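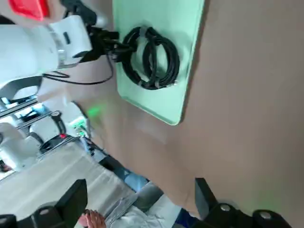
Session 4: Coils, ties and where the leads live

Right, cables. I know a few of you groaned when you saw it on the schedule (I could hear it from the stores!) but I do love this session, and it's the one former students still mention to me when I bump into them in Mudgway. We'll do a bit of talking, a lot of coiling, and then you'll each put a shelf back together. Bring the lead you were given last week and don't worry if it's in a state.

What we covered on Monday

We started with why a lead goes wrong in storage. The copper inside is a bundle of fine strands twisted one way, and the jacket sits over them with a bit of memory of its own. Wrap it tightly round your hand and elbow and every turn puts a twist in. Do that once and you'd hardly notice. Do it every week for a term and the lead starts to corkscrew when you lay it out, and after that it kinks near the plug, and then you're in my office asking why the thing cuts out when you wiggle it.

So the first habit is to look for the natural curve. Lay the lead on the bench and let it flop. Most of them want to sit in loops of a certain size, and if you go with it the coil more or less makes itself. A thick, stiff mains lead wants a big loop. A thin signal lead will go much smaller, and I'm happy for you to make a neat little oval with those as long as nothing is bent hard at the ends.

Overlapping loops are fine, by the way. Somebody asked whether every ring had to lie exactly on top of the last one, like a shop display, and no, it doesn't. The black lead at the top of these notes has its loops going over each other a bit and it has small ties on it to keep the bundle together, and I'd be perfectly pleased to find it like that.

Over-under, written down slowly because I went too fast

Hold the plug end in your left hand (swap if you're left-handed, I should have said that at the time, sorry to the back row).

Bring the first loop round towards you in the ordinary way and lay it in the left hand.

For the second loop, turn your right wrist so the lead goes in from behind and the loop lands the other way about. It feels wrong. Keep going.

Ordinary, turned, ordinary, turned, until you run out.

Leave a short tail, enough to find the end without digging.

If you've done it properly you can hold one end, throw the rest across the room and it will run out flat without a single knot. If you've threaded an end through the middle by accident you'll get a row of knots instead, which we saw a fair amount of on Monday and which is how everyone learns. Check where your ends are before you throw!

Ties

I'm fussy about ties, and you'll have to humour me. Hook-and-loop is my favourite for anything that comes out every week. Wire twists are fine for a lead that arrives with one and is going to stay put. Plastic zip ties I only want to see on something permanent, and I'd like them snipped flush, as the cut ends will have your knuckles open when you reach to the back of a shelf.

Keep it snug enough that the loops can't wander and slack enough that you can wriggle a fingertip under. If the jacket is dented where the tie was, it was too tight. And please put it round the loops, never round the bend where the lead goes into the plug.

We had 19 leads out of the Histcombe cupboard for the practical and I've now labelled the lot on the Cluvora sheet, with the length and the two ends. When you borrow one, write your bench number next to it. When you bring it back, coil it first and cross yourself off second, in that order, or it ends up crossed off and lying on the floor.
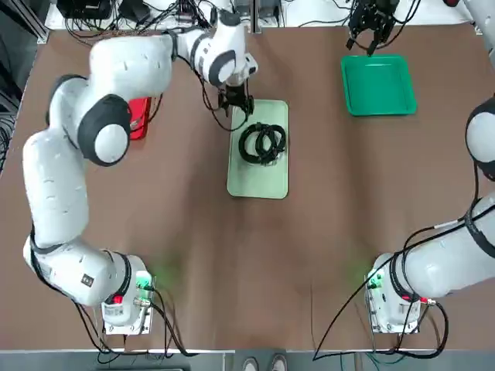

Technical Stores and Bench Practice, Wolusgate

Laying out before you put away

Give yourself a clear patch to work on. I like a mat in a pale colour for this, something like the green one, because a black lead shows up so well against it and you can see at a glance if a loop has slipped or the end has gone under. On a brown bench top you can lose a thin dark cable surprisingly easily, and I say that as someone who has spent a good part of a morning hunting for one that was right in front of me.

Put the coil down on the mat and let go of it. Does it spring open? Then it has twist in it, so shake it out and start again. If it stays as a compact bundle, tie it and move on.

Trays come next. A shallow one with a raised rim is all you need for a single coil, and the bright green sort is easy to spot from the doorway. My preference is one coil to a tray while you're sorting. I know it looks extravagant when the trays could hold more, but two black leads together turn into one black lumpy thing remarkably fast, and then you're picking them apart with your nails.

On the shelf or on the hook?

We got into quite a lively argument over this and I promised to write down where I stand. Hanging is lovely for long, heavy leads, provided the hook is fat and rounded. A thin nail puts all the weight on one spot of the jacket. Short leads I'd sooner have lying flat, where they can't stretch out of shape. Nothing heavy goes on top of them, please, and circuit boards want a spot of their own so that a plug doesn't get dragged across them.

For next time

Coil your own lead over-under 3 times and throw it each time. Note down whether it ran clean.

Find a badly stored cable at home (the kitchen drawer is usually good for this) and sort it out. Write me up to 400 words on what was wrong with it, which tie you picked and where it lives now. A rough sketch of the coil is welcome, and I really don't mind how wobbly.

Bring scissors and a fine marker, as we'll be making tags.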